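Visit notes - Sirkex lab, the Fareck building, 6 Apr 2024

Writing this up quick before I lose the handwriting. Went for the rules, mostly. We have to put out our own shop sheet for two-arm cells by June and wanted to see how somebody else does it day to day.

Parking is behind the Parisi warehouse, not the front. Sign in, badge, closed shoes. They check the shoes. Jade Sugden runs the cells and took us round, fast talker, very good.

First stop was the rule board by the door. One page, big type. I copied what I could:

Arms parked before any hand goes in. Parked means parked, not "stopped for a second".
One person calls it out loud, same person clears it.
Speed cap during teaching is 109 mm/s. To go over that you need a signature.
Nothing on the floor of the cell that isn't on the setup card.
Long hair tied, no lanyards. (I had a lanyard on. Took it off.)

The stop button gets tested at the start of every shift and written in a paper log. Actual paper. I asked why not a tablet and Jade said people tick boxes on a tablet without looking. Fair. The log I flipped through was at entry 600 and I didn't see a blank line, tho I was only flipping.

Then the laundry cell. The setup card lists every prop by name and the cell gets put back to the card between runs. Towels, hangers, pins, basket, tub, rack. If a pin is missing the cell is down until it's found, even if there's a bag of spares on the shelf. That one I want to steal.

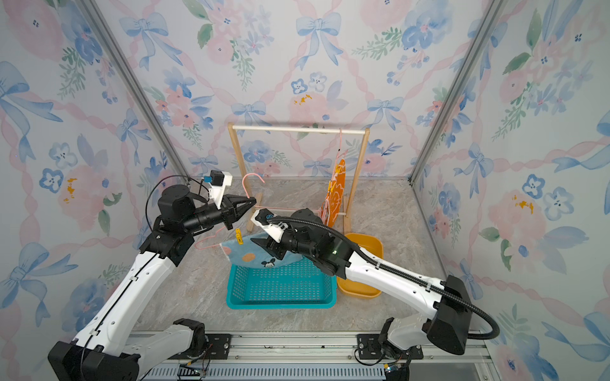
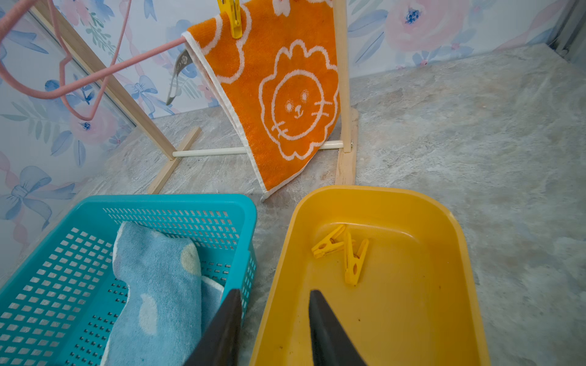

Laundry cell. Orange towel on the rack, turquoise basket on the floor in both.

Cable rule was the most useful thing all day. Every wrist cable has to be walked through full reach by hand before the arm is powered, both arms, and again after anybody touches a mount. Slack gets checked at the wrist and at the base. They had a snag last year and rewrote the page the same week. Our sheet says "check cables" and that's it. Embarassing.

Also liked - grip force is set for the softest thing on the card, and doesn't go up without a new card. New card means a new version number. Theirs is on version 8. The old ones are kept in a binder on the shelf, crossed out in red but readable.

Less sure about the two-person rule. Teaching always needs a second person in reach of the stop, fine, but replay doesn't if the cell door is shut. Asked about that and got "risk assessment covers it". Would like to see the risk assessment. Jade is sending it, 79 pages, so thats my weekend.

Noise was low, lighting good, same lamps left on all day so the cameras don't get a different picture in the afternoon. It's written on the card as well. Tape on the switch.

Lunch was sandwiches. Talked to two people from Arken who are also writing a sheet and are stuck on the same part we are, namely who is allowed to clear a fault. At Sirkex it's whoever called it, no exceptions, and if that person went home the cell waits. Arken thinks that won't fly on a night shift. I kind of agree but don't have a better idea yet.

To do for us:
Rewrite the cable line, full reach, both arms
Prop card, start with the small cell
Paper log?? ask first
Get the speed cap in writing
Send Jade our draft when it's not awful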